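*Opening. Don't rush it, people will still be finding seats.*

Hello everyone, I'm Radymyr Skoryk, and I'm going to spend this talk on a zip-up laundry bag. The sort you put your delicate things in, mesh, round, opens like a clam. I've thought about that bag more than I've thought about my own washing.

What I want you to take home is one small trick with training data. We call it hold tagging and it costs you an afternoon.
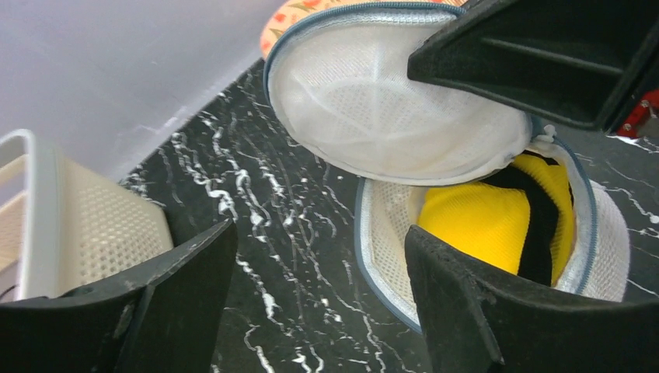
**Keramlow, 21 August 2025**

*(Leave the slide up for all of this bit.)*

So, the job: open the bag, put a garment in, fold the lid over, zip it up. Two arms. The yellow thing with the black band is one of our garments, and it's a good one because it's soft and springy and has opinions about where it wants to be.

You need both hands for this at home too. Try it tonight! One hand does something and the other hand mostly just stays put, keeping the bag from sliding about. That second hand is what this talk is really about. When we teach the robot by guiding the arms ourselves and recording it, the staying-put hand looks boring in the data. It barely moves. The model learns that boring means optional, and it lets go.

*Pause here. At the Homden practice run people laughed at "optional". If they don't, carry on.*

Before I get to the fix, a quick look at the bench, as I always get asked.
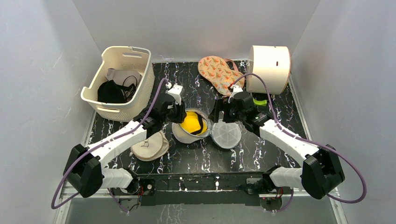 *The Mondodo bench from the fixed camera, with the round case open in the middle.*

Two arms on the front rail, pale walls on the sides and back, and a dark marbled surface that I'd choose differently if I were starting again (thin white veins plus thin white mesh, lovely). The extra household bits stay in for every run. We did try a tidy bench early on, and the model got terribly fussy: move a pouch across and it sulked.

Right, hold tagging. After recording, somebody goes through each demonstration and marks the stretches where an arm is meant to be holding. Start, stop, which arm. We don't mark the grasp or the zip or anything clever. In training, the model has to predict that tag as well as the motion, so it gets told off for forgetting it's holding something.

Panasiuk is the name of our tagging tool, by the way. It's a timeline with two coloured strips and a very ugly icon. Happy to share it.
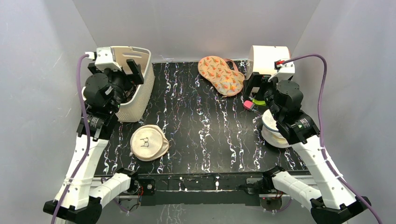

*Same bench, fixed camera again. Left gripper over the basket, right gripper out towards the back.*

*Drink some water before the numbers.*

We ran the plain version 50 times and the tagged version 50 times, same bench, same garments. A run only counts if the bag ends up zipped with the garment inside. The plain version managed 5. The tagged one managed 32.

I was pleased with that, I'll admit, and I went and bought cake. But please look at the failures too. Most of what's left is the zip. The pull is tiny, and from the wrist camera the gripper's own fingers take up a lot of the view just when you'd like to see what you're doing.
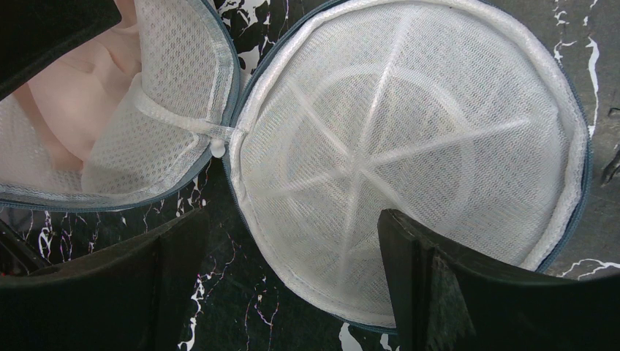 The other big group is lids that fold over crooked, so the two rims don't meet and the zip has no chance. Tagging doesn't help there at all. The arm holds on beautifully and holds on to the wrong place. We're trying tags with a position attached, and I should have something to say about that in October.

Things I'll get asked:

- Does it work on other bags? Don't know. We've only run this one design.
- Could the tags be made automatically? Probably, from gripper force, but ours is noisy and I don't trust it yet.
- Is tagging dull? Yes. Put the radio on.

*If there's time, show the crooked lid clip. If not, skip straight to thanks and put the contact slide up.*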